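Textilpflege und Haushaltsorganisation
Handout zu Einheit 4: Wäsche trocknen in Innenräumen
Dozentin: Esther Obura
Stand: Dienstag, 30. November 2021

Vorbemerkung
Das Handout ergänzt die Mitschrift und ersetzt sie nicht. Die Abschnitte 2 und 3 sind prüfungsrelevant, Abschnitt 4 dient der Vorbereitung auf die Übung. Wer in Einheit 3 (Waschmittel und Dosierung) gefehlt hat, holt sich die Unterlagen bitte bei Pascal Lemaire.

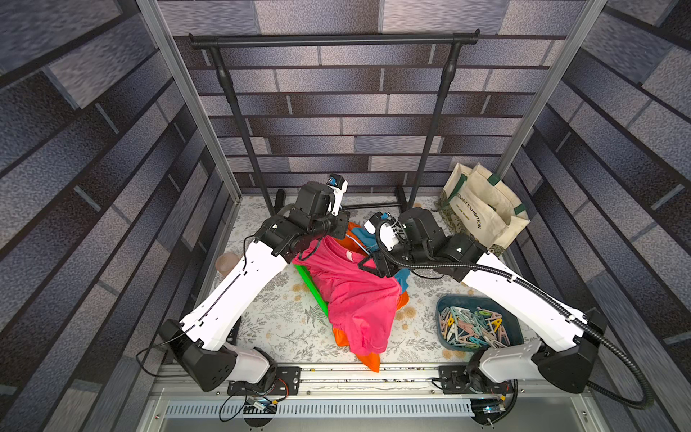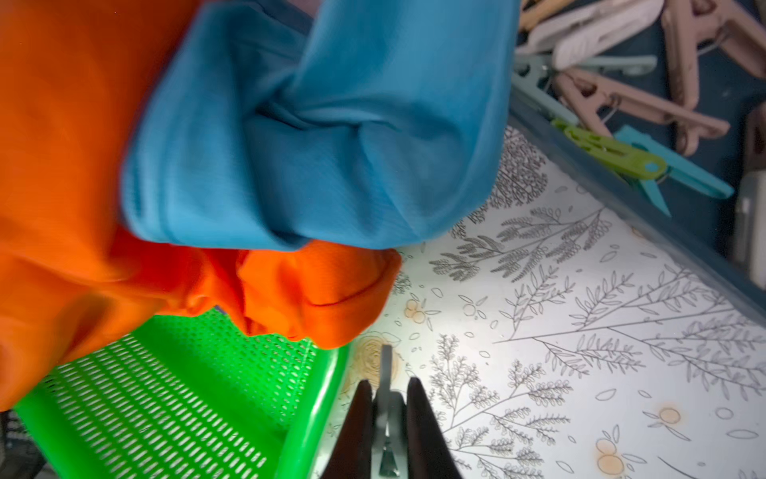 1. Worum es geht
Beim Trocknen geht Wasser aus dem Gewebe in die Raumluft über. Wie schnell das geschieht, hängt von der Temperatur, der relativen Luftfeuchte, der Luftbewegung und der freien Oberfläche des Textils ab. Im Haushalt lassen sich vor allem die beiden letzten Größen beeinflussen. Die Temperatur wird in der Praxis überschätzt: Ein warmer Raum ohne Luftwechsel ist nach kurzer Zeit gesättigt, und der Vorgang kommt fast zum Stillstand.

2. Restfeuchte
Die Restfeuchte gibt an, wie viel Wasser ein Textil nach dem Schleudern noch enthält, bezogen auf sein Trockengewicht.

Restfeuchte in Prozent = (Nassgewicht – Trockengewicht) : Trockengewicht × 100

Rechenbeispiel: Ein Bettbezug wiegt trocken 800 g und nach dem Schleudern 1200 g. Die Restfeuchte beträgt 50 Prozent. Es müssen also 400 g Wasser an die Luft abgegeben werden. Bei einer vollen Maschine sind es schnell mehrere Liter, die im Raum bleiben, wenn nicht gelüftet wird.

Höhere Schleuderdrehzahlen senken die Restfeuchte, belasten aber das Gewebe. Wolle und Viskose werden schonend geschleudert. Bei Frottier lohnt sich die hohe Drehzahl fast immer.

3. Verhalten der Fasern
Baumwolle nimmt viel Wasser auf und bindet es auch im Inneren der Faser. Sie fühlt sich außen oft trocken an, während Säume und Doppellagen noch feucht sind.
Polyester nimmt kaum Wasser auf. Die Feuchte sitzt zwischen den Fasern und verdunstet rasch.
Leinen trocknet schneller als Baumwolle gleicher Stärke, knittert aber stark. Leicht feucht abnehmen und bügeln.
Wolle wird liegend getrocknet, auf einem Handtuch und nicht an der Heizung. Nasse Wolle dehnt sich unter dem eigenen Gewicht.

4. Aufhängen und Lüften
Teile vor dem Aufhängen ausschlagen und die Nähte glatt ziehen. Mehrlagige Stellen – Bund, Kragen, Taschen – nach außen kehren. Zwischen zwei Teilen bleibt mindestens eine Handbreit frei. Hemden am Saum klammern oder auf den Bügel nehmen. Dunkle Stoffe auf links.
Stoßlüften mit weit geöffnetem Fenster, danach wieder schließen. Ein dauernd gekipptes Fenster kühlt die Laibung aus, und dort schlägt sich Feuchte nieder. Die Tür zu kühleren Zimmern bleibt zu.

5. Aufgaben bis zur nächsten Sitzung
a) Ein Handtuch trocken und geschleudert wiegen, Restfeuchte berechnen.
b) Dasselbe Handtuch im Raum trocknen und stündlich wiegen. Verlauf als Kurve zeichnen.
c) Den Abschnitt zur relativen Luftfeuchte im Skript lesen, ab Seite 168.

Haushaltswaagen können bei Huguette Vidal ausgeliehen werden. Abgabe zu zweit ist erlaubt, beide Namen auf das Deckblatt.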